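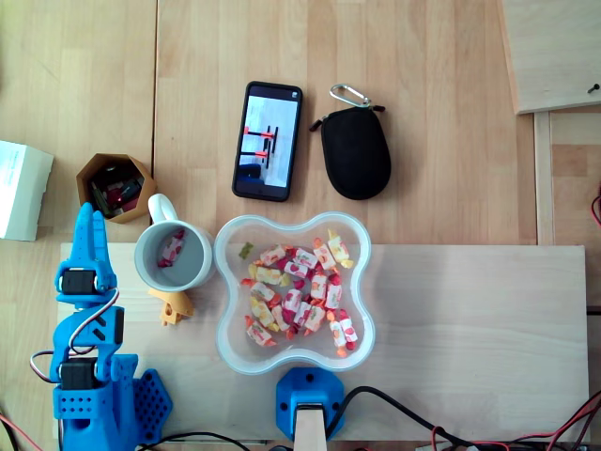 Notebook 4, page 14

6th December

Up early to get a start on the arm before the heating came on and made the shop stuffy. Coffee, toast, then straight to the bench. Araya want the review by the end of the month and I have not written a word of it, only notes.

The kit is the Rinus, the small desktop arm that Werkimach sells either as a bag of printed parts or already put together. Mine came in parts. I am glad it did, because most of the people who read the newsletter will buy it that way to save money. The finished one costs 400 and the difference in price is worth a few evenings if you like that sort of thing. I do, up to a point.

Went through the build notes again this morning. The manual is decent for the base and the shoulder. It gets thin after that. The page on the gripper has one drawing and a sentence telling you to seat the horn at the middle of its travel, without saying how to find the middle. I found it by plugging the servo in and sending it to center from the software, then putting the horn on. Anyone new to this would put it on first and take it apart later. I will say so in the review, and I will say what page.

The printed parts are good. Bright blue, clean edges, holes where they should be. I had to open up two of the screw holes with a hand drill and I broke one screw, my own fault. The perforated plate by the base is the best idea in the whole kit. You can bolt it down nearly anywhere and move it when you change your mind, and I have changed my mind a lot.

What I don't like is the wiring. The servo leads come out of the side and hang in loops, and there is no clip or channel for them anywhere on the arm. I had planned to tie them back but I think the review should judge it the way it comes, so I left them as they were. The power leads and the rest of the cables run under the board and come out in a heap at the right-hand corner. That part is my doing and I will tidy it before anybody comes over.

Set up for the pick and place test after breakfast. The Nukoria people, who do the software subscription, suggest foam cubes. I don't have foam cubes. I have wrapped candy left over from the party at the library, so I filled the clear flower-shaped bowl and put it in the middle of the board, and put the white mug next to it. Bowl to mug is a short reach for the arm and the bowl is heavy enough to stay put. Candy is a fair test, I think. The wrappers are slippery and the twisted ends stick out in all directions, and no two pieces lie the same way. A green gummy got in with them, unwrapped. I left it.

Henok Tefera called while I was in the middle of this. He has the same arm at the college and wanted to know if mine drifts. I said it does, at the elbow, after it has been running a while. His does too. He thinks it is the servo and I think it is the bracket flexing. He is going to swap the servo and call me back, and I am going to try a stiffer bracket, and between us we ought to know by January. He also asked whether I would pay for the Nukoria plan with my own money. I told him I had not decided. It is 14 a month after the trial. The recording and playback are free without it, and what you pay for is the part that is supposed to find objects by itself. I have not given that part enough time to be fair about it.

Ate lunch standing up. Soup again.

Afternoon notes, so I don't lose them:

Gripper fingers are slim and get down between pieces well. They could use something rubbery on the tips. The ones in the kit are bare.

Software starts quickly. It asked me to sign in two times for no reason I could see.

The yellow piece is a spare I printed from the Werkimach page, meant as a wedge for the wrist. It doesn't fit this version. The page does not say which version it is for. Write to them.

The blue six-sided mount for the post is solid. I leaned on it by accident and it didn't shift. The screws that go in the corners are shorter than I would like, but they hold.

The instructions say to allow an hour for calibration. It took me most of an evening the first time. The second time was quicker, once I knew which steps could be skipped.

I want 100 tries written down before I give any kind of score. The last time I reviewed something like this I went by feel and got letters about it, and the letters were right. So I ruled a sheet with a column for picked, a column for dropped and a column for missed, and a wide one for remarks. I will do them in blocks and let the servos cool off between. If I do it all in one go I am testing the heat and not much else, and I want the drift to be its own paragraph.

Called Werkimach's support line just before they closed, without saying I was writing a review. A person picked up, which counts for a lot. She knew the kit. She told me there is a newer file for the gripper housing with a slot for the leads, and that it is free to anyone who bought the arm. It isn't mentioned in the box or in the manual. She is going to send the link. If it comes I will print it tonight, but I will still write about the one in the box and put the new file in a note at the end.

My feeling so far is that I would tell a friend to buy it if they own a printer and have some patience, and to get the finished one if they are buying it for a classroom. I would not tell anyone to take the subscription yet.

Need to buy: short zip ties, a box of the longer screws, printer filament in any color but blue, milk.

Moved the open cardboard box of odds and ends over to the left so I can reach it while the arm is running. Sister called about the holidays and I said I'd bring the pie. Will start the first block of tries after supper.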